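Looking after a bird that hit the window

Spring is when my phone starts ringing, and I love it! By September the honeyeaters and young lorikeets are belting around the garden and sooner or later one of them meets the kitchen glass. Most people want to help and have no idea what they already own that will do the job. You've nearly always got it in the cupboard.

Start with a box. A shoebox is right for anything up to the size of a lorikeet, and for a magpie you want something closer to a wine carton. Punch air holes from the inside out so the rough edges face away from the bird, then line the bottom with an old tea towel or a few sheets of paper towel. Skip anything with loops, because toes get tangled in bath towels faster than you'd believe. Roll a second tea towel into a doughnut and sit the bird in the middle so it stays upright.

Drop a light cloth over the bird before you pick it up. Hold the wings gently closed and don't squeeze the chest - birds need to move the breastbone to breathe. Lid on, dark, quiet, dog in the other room.

No water and no food, please! I know it feels mean. A stunned bird can easily breathe in whatever you drip into its beak, and bread and milk do no good to any of them.

If the night is cold, fill a small bottle with warm tap water, wrap it in a sock and tuck it at one end so the bird can shuffle away from it. If you use a heat pad, keep it on low under half the box only, and aim for 28 degrees inside. A cheap fridge thermometer taped to the wall of the box works a treat.
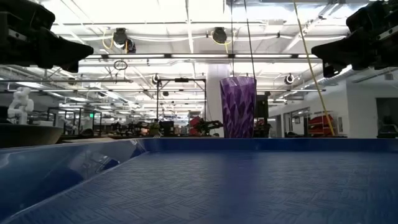

Page last changed: September, by Octavian Pană

Ring your local wildlife carers or a vet while the bird is resting. Any bird a cat has had in its mouth needs to go in straight away, even when you can't find a mark on it. The same goes for a drooping wing, blood, or a bird that still can't perch after 3 hours. If it's bright and scrabbling, take the box outside in daylight, open the lid near some shrubs and stand back. What a feeling when they go!

Cleaning up afterwards: gloves on, bin the cardboard, hot wash for the cloths on their own. Anything plastic gets hot soapy water first and disinfectant second, then a proper rinse and a dry in the sun.

For the window itself, dots or strips on the outside of the glass work far better than one hawk sticker. Keep the gaps to a hand's width or less. I did our back door at Tresmont with a bar of soap and a ruler (ugly, but it works) and later swapped it for white paint pen. Fly screens are brilliant too, so if you've got some in the shed, put them back up.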